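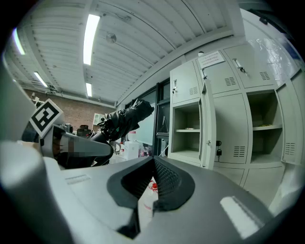
My mother's dictionary and the small words

When I moved to Kellunwood I brought one suitcase and my mother's dictionary, a green one with a broken back. It was printed before I was born and it has many words that people here do not use any more. For the first months I spoke like that dictionary. I told the man at the bus office that I was "obliged" to him, and I asked my landlady for the "receptacle" for potato peel. She understood after a moment and gave me a bucket.

I have now lived in this town for five years, and I want to write down some things about learning a language as an adult, while I still remember how it felt in the beginning.

The grammar was not the difficult part. I had good marks in grammar at school and I like rules. The difficult part was the small words. Take "up". You can wash up, give up, make up, turn up, and when you are fed up you have not eaten anything. I kept a notebook only for "up" and its family, and it had 53 lines in it before I stopped. My friend Yichen Tang looked through it and added two more that I did not know, and one of them I will not write on this blog.

Yichen and I met at the evening class in the old Gallagher building. Our teacher was Soledad Ambrose, who had learned English as an adult herself, so she knew exactly where we would fall. She did not correct us in the middle of a sentence. She waited for the end and then said the sentence back in the right way, as if she only wanted to be sure she had heard it. I still do this in my head with my own sentences, usually at night.

The class began at 7 and it was always too warm in the room. We read short articles from the local paper. I remember one letter about parking which was so angry and so polite at the same time that we needed the whole evening for it. "I would be most interested to learn" means, as I now understand, that the person is furious.

The telephone was another matter. On the telephone there is no face and no hands. I used to write the whole conversation on paper before I called the dentist, my part and her part also. Then she would say something which was not on my paper, for example "Bear with me", and I was lost. I thought about the animal for the rest of the day.

My neighbour Clyde Dvorak helped me more than he knows. He talks over the fence about his beans, his knee and the council, and he never slows down for me. In the first year I caught one word in three. I nodded a lot. One spring I noticed that I was answering him, and that I had an opinion about the council too.

I still make mistakes. I say "the informations" when I am tired, and I cannot hear the difference between "ship" and "sheep" if the radio is on. My sister says my accent in our own language has become strange as well, so perhaps I now have two languages with a small fault in each.

The green dictionary is on the shelf in the kitchen. Last month I looked up "receptacle" again. It is a perfectly good word and I have not heard anyone say it since October, when I said it myself.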